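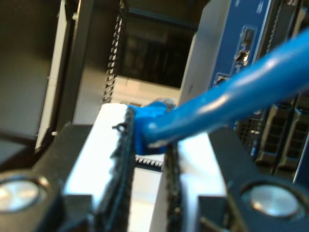
Ollotholm office to help border posts check travel papers

19/04/2024

A joint contact office for checking suspect travel documents opened in Ollotholm this week, after two years of talks between the border services of Ernow and Mukine. Its staff will answer queries from crossing points on both sides, at first in office hours and from May by night as well.

The head of the office, a former border officer who asked not to be named under the rules of the service, spoke to us on its second day. She said the main aim was speed.

"If an officer at a small post had a doubt about a passport, the request went up to the capital, across to the other capital and back down again," she said. "It could take four days. You can't hold a family in a waiting room for four days, so people were let through or they were turned back. Neither was a proper decision."

Under the new agreement, the post contacts Ollotholm directly. The office has 20 staff, half from each service, and they sit in mixed pairs. Each pair can look at the issuing records of its own side and must agree on an answer before it goes out.

She said the pairs had been the hardest point to settle. "Both sides wanted a separate room. We said that would just be the old system with a shorter corridor. It went round and round for most of last year."

Some 100 queries came in during a trial run over the winter. Most concerned damaged or badly printed documents that turned out to be genuine. She would not say how many led to an arrest, but said that the trial had shown up "a few names that both services were already looking for and hadn't told each other about".
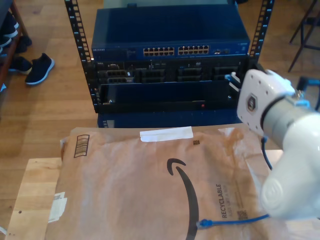 Limits on what is shared

Civil liberties groups in Mukine have asked what happens to the details of travellers who are cleared. The head of the office said that these are deleted after 20 days and that no list is kept of people who have been checked and let go.

"I know people will say we would say that," she said. "The agreement lets an inspector from either country come in without notice and look. I'd like them to come early on, before habits set in."

The office can't order a search or an arrest, and it can't see police files. If a pair believes that a traveller is linked to a violent group, the case passes to the national police, and the office has no further part in it. She described this as a sensible line, though she admitted that some of her own staff found it frustrating. 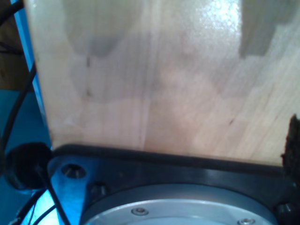 Money is the other open question. The two governments have paid for the first year in equal shares, and the Lynch Foundation has met the cost of language courses for staff, but nothing has been agreed beyond that. The head of the office said she had kept spending on the building low, and pointed to the pale wood inside, narrow strips glued edge to edge under a shiny varnish, already with a few small dark marks on it. "That will do us," she said. "I would sooner pay for another interpreter." The budget talks are due to start in Ernow after the summer.

She was asked whether other countries in the region might join. Two have sent officials to visit, she said, and one has asked for a copy of the agreement. She did not expect an answer from either soon.

"They want to see whether we are still talking to each other in a year," she said. "So do I - we have had good openings before. For the posts, what matters is that the telephone is answered at three in the morning, and we start doing that next month."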